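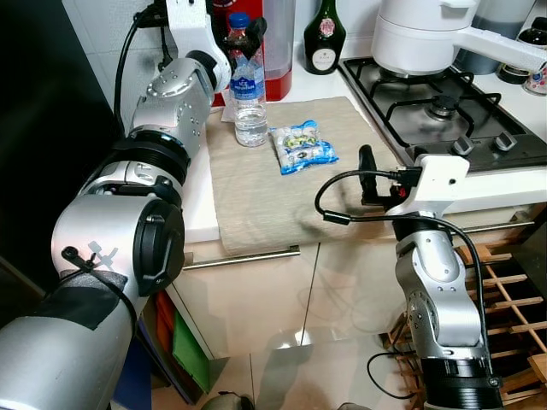 Figure 4.0 A plastic water bottle on a counter.

Chapter 4
Numbers, Exchanges and Routing

The first telephone customers had no numbers. A caller in a small town picked up the receiver, waited for the operator, and asked for the other party by name. The operator knew which jack on the board belonged to which household and plugged in a cord. When the exchange at Garnville opened in 1879, it worked this way, with 11 lines and one switchboard in a room above a hardware store.

Names stop working well as a system grows. Two customers may share a surname, and a new operator has to learn the whole board before she can take a shift. Numbers removed both problems. Each line was given the number of its jack, and anyone who could read the labels could connect a call. By the time Garnville had 92 lines, its printed directory gave a number beside every entry.

Numbering also made automatic switching possible. A machine cannot act on a name spoken into a receiver, but it can act on a string of digits sent as electrical pulses. In a step-by-step exchange, each digit moves a switch to one of ten positions, and the switch then hands the call on to the next. The number a customer dials is therefore a set of directions through the equipment. This explains why early automatic numbers were tied so closely to the building that served them.

A second question arises once exchanges are joined. Suppose a customer in Garnville wants to reach a line in Gurnedcombe, and both towns have a line 900. The dialed digits must say which town is meant before they say which line. There are two common ways to do this:

Open numbering. Local calls use a short number, and calls to another area use a prefix followed by that number.

Closed numbering. Every call uses the full number, even a call to the house next door.

Open numbering saves digits on local calls, but the equipment must be able to tell a prefix from the start of a local number. Closed numbering avoids this difficulty and makes it easier to place two codes over the same territory - at the cost of longer dialing.

Section 4.1 describes manual exchanges in more detail. Section 4.2 covers pulse and tone signaling. Section 4.3 follows a long-distance call from Garnville to Fluditz by way of the toll office at Ayele, and Section 4.4 looks at what happens when an area runs short of numbers.

Terms to know: exchange, line number, prefix, open numbering, closed numbering, toll office, trunk.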